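## 4. Loading your employer data

Kingi reads the Dreltdale business register export and works out how many local jobs sit with how few employers. It will give you a number whether or not the export is any good, so check first.

1. Open **Sources > Register** and choose the export file. The Dreltdale file should have 3118 rows. If yours has 3410, you have the old one with closed firms left in.
2. Set **Size bands** by hand. The default band tops out at 53 employees, and I have yet to see a town where that tells you anything.
3. Click **Match sites**. This can take up to 16 minutes.

> **Caution:** Do not tick *Auto-merge parent firms*. Mathis Chauvin tested it on the Oken files and it folded two unrelated bakeries into one "major employer." 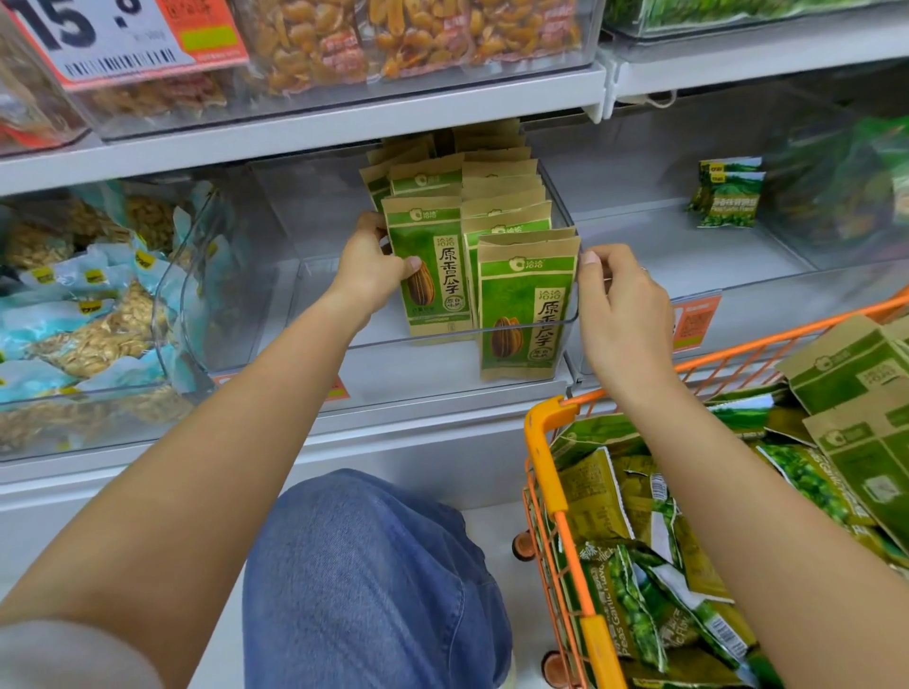
4. Assign a sector to each unmatched site. Kingi suggests one, and the suggestion is often a guess from the trading name. Retail is the worst for this. Someone with both hands in a bin of snack bags on a supermarket shelf could be on the payroll of the store, a supplier or an agency – or could be a shopper – and the register only knows about the building. Leave the sector blank if you can't confirm it.
5. Run **Concentration** and save the result with your band settings.

**Note:** The "resilience score" on the results page comes from Sukico, who supply it ready-made. We have asked how it is weighted and have not had a clear answer. Keep it out of anything that goes to council.

Questions about register exports go to Sølve Magnusson. Send the row count with your message.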